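Grernent puts marked and mottled citrus back on the shelf at Alton

For immediate release, July

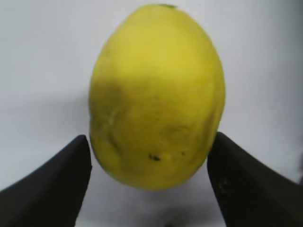
Yellow all over the top, greenish and patchy lower down, with a couple of dark specks on the rind.

I've been buying fruit for Grernent for 10 years and I still get a little thrill when I'm allowed to write one of these myself, so bear with me. From this month our shop in Alton is selling Bisent, a new range of citrus that would normally be turned away for its looks. Lemons with green patches, lemons with lumps and creases, big ones, long ones, ones with a brown mark where the skin has had a bit of a knock. If it smells right and feels heavy for its size, I want it!

It started with a pallet last winter. I opened a crate, found fruit with olive blotches all over the bottom half, and was told it would have to go back. I took a bag home instead (I did pay for it) and made two jars of curd and a very sharp drizzle cake. You couldn't have picked them out from the smart ones once they were in the bowl. I brought the cake in the next morning and that was more or less the end of the argument.

We ran a small trial in the spring and sold 696 bags in 7 weeks, mostly to people who make marmalade and to a few who just liked the price. For the full launch we have 4000 bags on order, packed for us by Shawky, who also pack our onions and have been very patient with me changing my mind about the label.

A few things customers have asked me already. Yes, you can use the zest, just give the rind a good scrub under the tap and cut out any dark spot you don't fancy. Green on the skin doesn't mean the inside is sour beyond use, and I've had lovely juicy ones that were barely yellow at all. If a lemon has gone soft or smells musty, that's a different matter and we'll swap it at the till, no receipt needed. They keep best in the fridge drawer, in a bag, and they'll roll about on the worktop if you leave them out, so find them a bowl.

Bisent lemons are in the crates just inside the door, next to the potatoes. Limes will follow when I can get enough of them, and I'm still talking to a grower about some very knobbly oranges that I'm rather in love with.

Come in before noon if you'd like to try a slice of the drizzle cake, which we're baking each morning for the first fortnight. The recipe is printed on the back of the label, though you'll want your reading glasses for it.

Press samples and a copy of the recipe in larger type are available from the Grernent shop in Alton. Please ask for the fruit buyer.

Ends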